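4.2 Open day at Lemcombe

The second trial was run in front of visitors, during the open day at the Lemcombe site on 2 March 2019. Same arm, same software build as in Section 4.1. 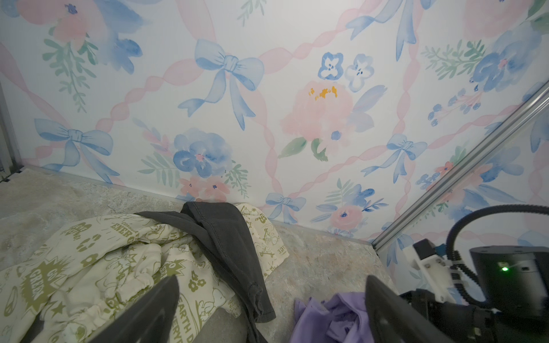
Visitors came through in small groups and stayed for one or two sorting runs each. 221 people signed the sheet at the door. Chávez ran the arm, Tamayo kept the log, and questions went to whoever was free – mostly Tamayo, so the log has gaps before noon. We did not fill these in afterward.

Garments were piled by hand between runs, no fixed layout. Visitors were allowed to rearrange the pile, and many did. Total grasp attempts for the day: 2,839, against 3,759 in the lab trial. The lower number is mainly down to talking. We also lost time to 2 restarts, both after the Klinhom controller dropped its connection.

Figure 6 shows the wrist camera view, with several garments on the floor of the enclosure and both gripper fingers in view. The patterned wall was kept for the whole day. Printed cloth was expected to be the hard case for the segmentation step, and folds in dark fabric a close second. Both are treated seperately in Section 5.

Figure 6. Wrist camera view, open day trial. Printed and plain garments, patterned wall behind.

Attempts made while a visitor was was leaning on the enclosure are marked in the log and left out of Table 3.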